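로봇 소프트웨어 특론 강의 자료
제7강 손목 카메라 기반 인식과 파지 계획의 연결
2023년 10월 28일

1. 강의의 범위

본 강에서는 손목 카메라 영상을 입력으로 받아 파지 자세를 산출하고, 이를 궤적 계획기에 전달하기까지의 소프트웨어 구조를 다룬다. 제6강에서 다룬 손-눈 보정의 결과는 이미 확보되어 있다고 전제한다. 보정 행렬의 유도 과정은 반복하지 않으므로, 필요한 수강생은 제6강 자료의 3절을 먼저 확인하기 바란다.

실습 환경은 주방 조리대이며, 실습 코드는 Hekberg 저장소의 강의용 분기를 기준으로 한다. 인식 노드, 장면 관리 노드, 계획 노드는 각각 독립된 프로세스로 실행되고, 노드 사이의 메시지에는 반드시 영상 취득 시각을 기록한다. 수신 시각을 취득 시각 대신 사용한 과제는 채점 대상에서 제외한다.

2. 근거리 영상에서의 지지면 추정

지지면 추정은 파지 계획의 첫 단계이다. 그리퍼가 조리대에 접근하면 영상의 대부분을 지지면이 차지하게 되며, 이때 표면의 무늬가 인식 결과에 직접적인 영향을 준다. 대리석 무늬의 회색 줄은 밝기 경사만을 이용하는 윤곽 검출기에서 물체의 경계와 같은 응답을 낸다. 도마의 즙받이 홈 역시 도마의 바깥 윤곽과 나란한 선으로 검출되므로, 두 선 가운데 어느 쪽을 물체의 외곽으로 채택할 것인지를 규칙으로 정하여야 한다.

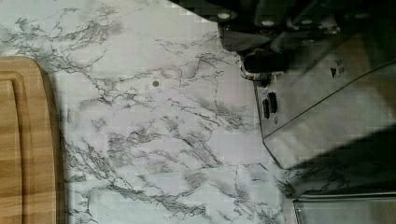

따라서 실습에서는 윤곽 정보만으로 물체 후보를 생성하는 것을 허용하지 않는다. 후보 영역은 깊이 영상에서 추정한 평면과의 높이 차이를 기준으로 먼저 생성하고, 색상 영상의 윤곽은 후보 경계를 정밀화하는 단계에서만 사용한다. 평면 추정에는 RANSAC을 적용하며, 반복 횟수의 상한은 480회로 고정한다. 상한에 도달하고도 합의 집합이 기준에 미치지 못하면 직전의 평면을 재사용하지 말고 추정 실패를 반환한다.

그리퍼 자체의 처리도 같은 단계에 포함된다. 손목 카메라에는 그리퍼의 일부가 늘 들어오므로, 관절 상태로부터 그리퍼의 형상을 투영하여 마스크를 생성한다. 불투명한 몸체는 투영 마스크로 충분히 제거된다. 반면 투명한 손가락 판에서는 그 너머의 조리대 무늬가 비쳐 보이고, 깊이 센서는 판의 표면과 배경 중 어느 값을 반환할지 일정하지 않다. 판이 차지하는 영역은 여유 폭을 20픽셀로 두어 확장한 뒤 깊이와 색상 모두에서 제외한다.

그림자는 마스크로 제거하지 않는다. 그림자가 드리운 영역에도 유효한 물체가 놓일 수 있기 때문이다. 대신 해당 영역에서는 색상 윤곽의 가중치를 낮추고 깊이 값에 대한 의존도를 높인다. 가중치 함수는 각 조에서 설계하되, 보고서에 함수의 형태와 선택 근거를 명시한다.

무늬와 구별하기 어려운 작은 점은 별도의 등급으로 관리한다. 씨앗이나 부스러기 크기의 검출은 파지 대상에서 제외하고 장면 관리 노드에 '미확정'으로 등록한다. 미확정 항목은 두 개 이상의 시점에서 같은 위치에 다시 검출되었을 때에만 등급을 변경할 수 있다.

3. 장면 표현과 충돌 모델

장면 관리 노드는 지지면, 고정물, 이동 가능한 물체의 세 계층을 유지한다. 벽면과 가전제품은 고정물로, 접시와 용기는 이동 가능한 물체로 등록한다. 도마는 파지 대상이 될 수도 있고 다른 물체의 지지면이 될 수도 있으므로 두 역할을 동시에 가질 수 있도록 자료 구조를 설계한다.

지지 관계는 유향 그래프로 표현한다. 접시 위에 과일 모형이 놓여 있고 접시가 다시 나무 블록 위에 놓인 경우, 블록을 이동하는 계획은 상위의 모든 물체에 영향을 준다. 계획 노드는 대상 물체의 상위 노드가 비어 있는지를 먼저 질의하여야 하며, 비어 있지 않으면 상위 물체를 옮기는 부분 목표를 생성한다. 부분적으로만 겹쳐 놓인 물체 사이의 관계는 접촉 면적에 관계없이 지지 관계로 기록한다.

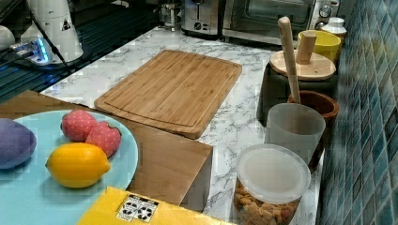 글: 에예루살렘 베르헤(Eyerusalem Berhe)
실습 감수: 쉬크란 쿠르툴루쉬(Şükran Kurtuluş)

충돌 모델의 작성에서는 물체의 재질에 따른 깊이 누락을 고려한다. 투명한 용기와 반투명한 컵은 점군이 성기게 얻어지므로, 관측된 점만으로 볼록 껍질을 구성하면 실제보다 작은 모델이 만들어진다. 광택이 있는 타일 벽과 금속 표면에서도 반사로 인한 허위 점이 발생한다. 이들 물체에는 색상 영상에서 분할한 영역을 지지면까지 연장한 기둥형 모델을 적용한다.

컵에 꽂힌 긴 조리 도구는 컵과 하나의 강체로 취급하지 않는다. 손잡이는 컵의 외곽을 크게 벗어나 기울어 있으므로, 컵의 경계 상자를 손잡이 끝까지 확장하면 통과 가능한 공간이 불필요하게 사라진다. 손잡이는 별도의 캡슐 모델로 등록하고, 컵과의 관계는 '수납'으로 표시한다. 영상의 가장자리에서 잘린 물체는 보이는 부분의 크기를 전체 크기로 간주하지 않으며, 잘린 방향으로 미관측 영역을 설정한다.

4. 파지 후보의 평가

파지 후보의 점수는 접촉 안정성, 접근 경로의 여유, 인식 신뢰도의 가중합으로 계산한다. 딸기와 레몬처럼 형상이 다른 물체가 한 접시에 있는 경우에는 개별 점수 외에 인접 물체와의 간격을 반드시 반영한다. 강의용 기록 자료에는 파지 후보 2978건이 수록되어 있고, 이 가운데 1259건은 충돌 검사에서 기각된 후보이다. 기각 후보를 학습 자료에서 삭제하지 않도록 유의한다. 평가기의 오류는 대부분 기각 사유를 구분하지 않을 때 발생하며, 기각 사유 항목은 과제에서도 그대로 유지하여야 한다.

궤적 계획에는 Novance 계획기를 사용한다. 계획기에 전달하는 충돌 모델은 요청 시점의 사본으로 고정하며, 계획 도중 장면이 갱신되면 진행 중인 계획을 취소하고 새로운 사본으로 다시 요청한다. 사본의 식별 번호는 궤적 메시지에 함께 기록한다.

5. 과제 및 제출

각 조는 2절의 지지면 추정 노드와 3절의 장면 관리 노드를 구현하고, Ogola 재생 도구로 기록 자료를 입력하여 결과를 제출한다. 보고서에는 다음 사항을 포함한다.

가. 평면 추정이 실패한 구간과 그 원인 분석
나. 투명 영역 마스크의 적용 전후 비교
다. 지지 관계 그래프의 갱신 규칙
라. 미확정 항목의 등급 변경 이력

코드는 조별 저장소에 제출하고, 보고서는 담당 조교에게 별도로 제출한다. 제출 기한은 12월 첫째 주의 수업 시작 전까지이며, 기한 연장은 사전에 서면으로 신청한 경우에 한하여 심사한다. 다음 강에서는 Flavberg 모의실험 환경에서 접촉 모델의 매개변수를 식별하는 방법을 다룬다.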